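Stosham cell: equipment planning data

Budget lines for the second Stosham bench, drawn up in March. The layout is simulated before anything is ordered from Inach. Costs are held per item, excluding tax.

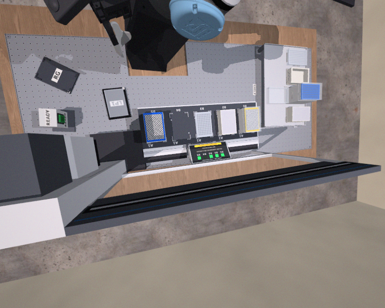

Which items have to be ordered first?
The arm and the deck — Inach quotes both on the longest lead time.

Spares: 2 gripper finger sets, 400 tips, 100 lids. Floor space and power are budgeted separately under Ustari. The file has roughly 68 rows.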